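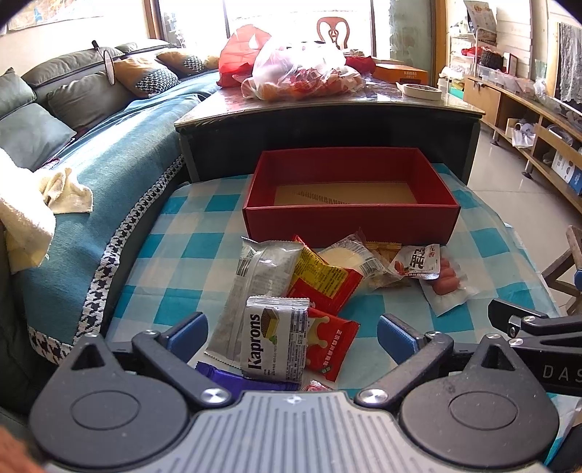
사진: 캐슬린 플래너건

남은 간식을 상자 하나에 정리해 담는 법

명절이나 손님 방문이 지나고 나면 낱개 과자, 웨이퍼, 소시지, 작은 케이크 같은 것이 탁자 위에 쌓인다. 봉지째 두면 아래쪽에 깔린 것은 잊히고, 위에 있는 것만 계속 먹게 된다. 이 글에서는 뚜껑이 열린 종이 상자 하나를 써서 포장 간식을 종류별로 담는 순서를 설명한다. 선물 세트가 들어 있던 상자면 충분하고, 새로 살 물건은 거의 없다.

준비물

바닥이 단단한 종이 상자 1개
마스킹 테이프
유성 펜
칸막이로 쓸 두꺼운 종이
지퍼백 두세 장
마른행주

1. 자리를 잡는다

낮은 탁자에서 하는 편이 편하다. 소파 앞 탁자라면 앉아서 내용물을 내려다볼 수 있고, 상자 안쪽까지 손이 잘 닿는다. 식탁보가 깔려 있으면 그대로 두어도 된다. 다만 주름은 한 번 펴 둔다. 작은 봉지가 주름 사이에 끼면 나중에 찾기 어렵다.

상자는 탁자 안쪽에, 간식은 앞쪽에 둔다. 과일처럼 따로 보관할 것은 처음부터 다른 탁자로 옮겨 놓는다. 귤이나 오렌지를 과자와 한 상자에 넣으면 무게에 눌려 과자가 부서지고, 과일이 상했을 때 포장에 물이 밴다.

2. 전부 꺼내서 펼친다

큰 봉지에 든 것까지 모두 꺼낸다. 이때 이미 뜯은 것과 뜯지 않은 것을 먼저 나눈다. 뜯은 것은 상자에 넣지 않고 지퍼백에 옮겨 그날 먹을 자리에 둔다. 진공 포장은 가장자리를 손가락으로 눌러 본다. 공기가 들어가 헐거워진 것은 먹지 않는다.

3. 날짜를 확인한다

포장 뒷면이나 접합부에 찍힌 날짜를 본다. 수입 과자는 날짜 표기 순서가 다를 수 있고, 제조일만 찍혀 있고 보관 기간은 따로 적힌 경우도 있다. 외국어라서 읽기 어려우면 휴대전화의 번역 기능을 쓴다. 날짜를 알아냈으면 마스킹 테이프를 짧게 잘라 앞면에 붙이고 월과 일만 크게 적는다. 7월까지인 것은 "7월"이라고만 써도 된다.

테이프는 글씨가 적힌 부분을 피해서 붙인다. 원재료 표시를 가리면 알레르기가 있는 사람이 확인할 수 없다.

4. 종류별로 나눈다

나는 다음과 같이 나눈다.

납작하고 단단한 것: 웨이퍼, 막대형 과자, 비스킷
부드러운 것: 케이크, 빵
짠 것: 소시지, 육포, 매운 과자
부피가 큰 봉지

소시지와 육가공품은 실온 보관이 가능한 제품인지 반드시 표시를 확인한다. 냉장 보관이라고 적혀 있으면 상자에 넣지 말고 바로 냉장고에 넣는다. 모양이 비슷해도 제품마다 다르다.

5. 칸막이를 만든다

상자 안쪽 너비를 재고 두꺼운 종이를 그 길이에 맞춰 자른다. 높이는 7cm면 된다. 더 높으면 작은 과자를 꺼낼 때 손이 걸린다. 양 끝을 2cm 정도씩 접어 상자 벽에 마스킹 테이프로 붙인다. 칸은 세 개가 쓰기 좋다. 처음에 여섯 칸으로 나눠 본 적이 있는데, 칸이 좁아서 봉지가 서로 걸렸고 결국 절반을 떼어 냈다.

6. 세워서 담는다

납작한 포장은 눕히지 말고 세운다. 책꽂이에 책을 꽂듯이 상표가 위나 앞을 보게 넣으면 무엇이 있는지 한눈에 보인다. 날짜가 가까운 것을 앞에 둔다. 부드러운 케이크는 맨 나중에, 다른 것이 기대지 않는 칸에 넣는다. 둥근 케이크는 세우면 모양이 무너지므로 눕히고 위에 아무것도 올리지 않는다.

큰 봉지는 상자에 억지로 넣지 않는다. 상자 옆에 세워 두거나, 안에 든 것이 낱개 포장이면 봉지를 벗기고 내용물만 넣는다. 봉지를 버리기 전에 날짜가 낱개 포장에도 있는지 본다. 없으면 봉지의 날짜 부분을 오려 칸막이에 붙여 둔다.

7. 보관 장소

직사광선이 드는 창가는 피한다. 초콜릿을 입힌 과자는 겨울에도 햇빛이 오래 닿으면 녹았다가 하얗게 굳는다. 난방기 옆도 마찬가지다. 거실 장 아래 칸이나 식료품 선반이 적당하다. 뚜껑이 없는 상자라면 마른행주를 한 장 덮어 먼지를 막는다.

자주 묻는 내용

플라스틱 상자를 써도 되는가? 된다. 다만 물기가 남아 있으면 종이 라벨이 떨어지니 완전히 말린 뒤에 쓴다.

얼마나 자주 정리하는가? 우리 집은 장을 보고 온 날에 새것을 뒤쪽에 넣으면서 앞쪽 날짜만 훑어본다. 전체를 다시 꺼내는 것은 상자가 반쯤 비었을 때 한 번이면 된다.

아이가 있는 집에서는 상자에서 하루 먹을 몫만 작은 그릇에 덜고, 상자는 높은 선반에 올려 둔다.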